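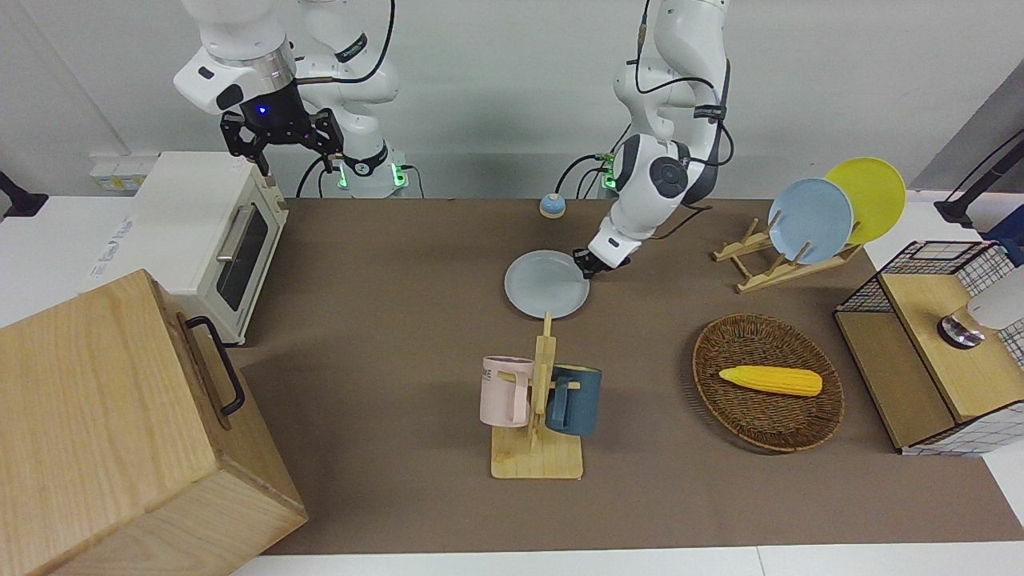
Reset rules for two-arm tabletop cells, revised

September 11, 2022

The first version of these rules ran to one page and was taped to the wall at Gudport. It had been written for a single arm and a tray of blocks. With two arms and a table of kitchen props it left too much to the operator, and when Mahlet Adugna went through our 339 recorded episodes she set aside 28 for causes the rules should have prevented. Most were reset errors. The revised text is below, with notes.

1. One arm moves an object, the other parks. The parked arm stays high with the gripper open. A closed gripper can hide a leftover object or a jammed finger, and an open one can be checked at a glance from the operator's chair.

2. Plates are taken by the rim and carried low. The clearance over the mat should be enough to pass the basket edge and no more. Konrad Brunner wanted a fixed height in the rule. I left it out, as the right value changes whenever someone swaps the basket.

3. Mugs on the tree hang by the handle with the openings clear of each other. If a mug has to be re-hung, pause the session first. Do not reach in between motions, even if the arm on your side is parked.

4. Appliances on the table are props. They stay unplugged, whether or not there is an outlet within reach. This was assumed in version one and never written down.

5. Loose items such as toy food start inside their container. An item lying against the outside of the basket counts as a failed reset.

6. Cables get enough slack for full reach at the elbow. Check them by hand with the arms powered down, at the start of each shift. Svenja Zaugg asked whether the check could move to once a week. It can't. Both cable faults we had last December would have passed a weekly check.

7. Indicator lights are not a safety signal. Green at the base tells you what the controller thinks. The stop button has to be in reach of the operator's free hand, and it gets tested before the first episode.

8. Changes to the prop layout go in the log before the next episode, with initials. "Moved rack" is not an entry. Write where it was and where it is now.

Ingeborg Hofstetter is trying the same list at the Kälin site, where the tables are smaller and rule 1 is harder to keep. Her results cover 105 episodes so far, too few to compare.

Still open: whether a dropped plate ends the episode or is left for the policy to recover. Bukola Usman argues for leaving it. I lean the other way for stiff plates near a table edge. Until that is settled, log the drop and stop.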